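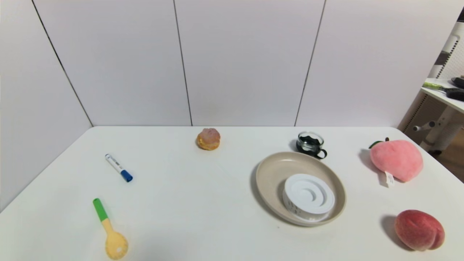

Cream puff at the back, near the middle.

Kistley Community Board > Food and Home > Choux keeps collapsing

marrowfat
Posted in April
I've made choux buns four times this month and every batch has gone flat within minutes of leaving the oven. I use the Bendham recipe, the one on the back of the flour bag, which says 30 minutes and no more. They look fine through the glass and then sink. The oven is a Petersen fan oven and it's getting on a bit. Is it the oven or the recipe?

tidewrack
Recipe. Thirty minutes is too short for anything bigger than a walnut. Give them another ten and turn the heat down for that last part. They should feel light when you pick one up and the sides should be firm.

oldgasring
Disagree. I've used that same recipe for years with 30 minutes and mine stay up. I'd look at the oven first. Buy a cheap thermometer and hang it from the middle shelf. Mine was reading 181 when the dial said 200, and I'd been blaming the eggs.

marrowfat
Thanks both. I do have a thermometer somewhere. How much egg are you using? The bag says 3 but doesn't say what size.

tidewrack
Medium, but don't go by number. Beat them in a jug and add a bit at a time until the paste drops off the spoon slowly. You might have some left over. If it's runny in the bowl it will spread on the tray and no oven will save it.

oldgasring
Agree with that part. I still think people overbake them.
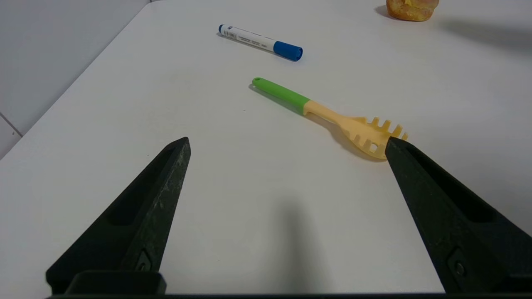 The other thing is how long you cook the paste in the pan before the eggs go in. I give it two minutes on a low heat, stirring the whole time, until there's a thin skin on the bottom of the pan. Skip that and there's too much water in it. And let it cool a bit or you'll scramble the eggs.

pennyroyal_k
Has anyone mentioned making a hole? As soon as they come out I poke each one underneath with a skewer and put them back in with the oven off and the door open a crack. Steam gets out and they stay crisp.

oldgasring
Never bothered with holes. If they're baked properly they don't need it.

pennyroyal_k
You need a hole to get the cream in anyway, so you may as well do it then.

oldgasring
I cut mine in half.

marrowfat
Found the thermometer – it's reading low, though not as low as yours. I made a half batch last night with the heat turned up, the paste dried out in the pan and a skewer hole in each. Two sank, the rest stayed up. Going to try them with 500 ml of cream at the weekend. Is the Sito piping set any good or should I just use a freezer bag?

tidewrack
Freezer bag. The Sito nozzles are fine but the bag split on me the second time I used it.

pennyroyal_k
Mine's lasted all right. Wash it by hand and don't overfill it.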